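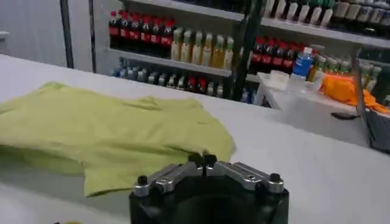

*Page last changed: January, with the revised stock and folding sections*

# Lastach Community Shop and Clothing Room: progress report to the Dristham Fund

## Purpose of this report

This report covers the second period of the grant and sets out progress on the clothing room, the drinks shelving and the training places. It should be read with the budget sheet submitted by Likell, which manages the accounts on our behalf.

## Summary

The clothing room shares its floor with the drinks shop, and the work of the period was to make the two operate side by side. White tables now stand in front of the bottle shelves and are used for folding and sorting garments. The grant of £4,000 has been committed in full, and seven of the 10 planned training places have been filled.

## Folding and presentation

At the last review the Fund asked us to agree one method of folding for all T-shirts. A written method was adopted early in the period. The garment is laid flat on the table, smoothed, and folded in layers to a long rectangle, so that shirts of different sizes can be stored on the same shelf. Plain coloured shirts, such as the lime-green ones, were used for training, as creases and uneven edges are easy to see on them.

Results have been mixed. Trainees learn the order of the folds quickly, but the first fold is often made before the fabric has been smoothed, and the shirt then has to be opened out again. The written method has been amended to give smoothing a step of its own.
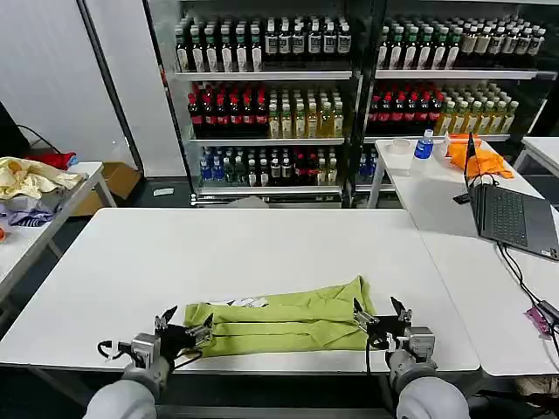 A second matter concerns labels. The method did not say where the tag should lie once a shirt was folded, and practice varied between sessions. We propose to settle this before the next intake – either answer would be acceptable to the shop, provided it is applied throughout.

## Drinks shelving

The shelves hold cola, tea-coloured drinks, water and other bottled drinks, with bottles of one kind kept together along each shelf. Buschmann supplied the shelf plan and has asked for three changes to the lower shelves, where the rows are more mixed. Two are complete. The third depends on moving a table to give better access, and has been held over.

## Matters for decision

The Fund is asked to:

- note the progress made on folding and shelving;
- agree that the three remaining training places be carried into the next period;
- approve the revised folding method, subject to the wording on labels.

No further money is requested at this stage. A short note on the remaining shelf will be sent with the next set of accounts.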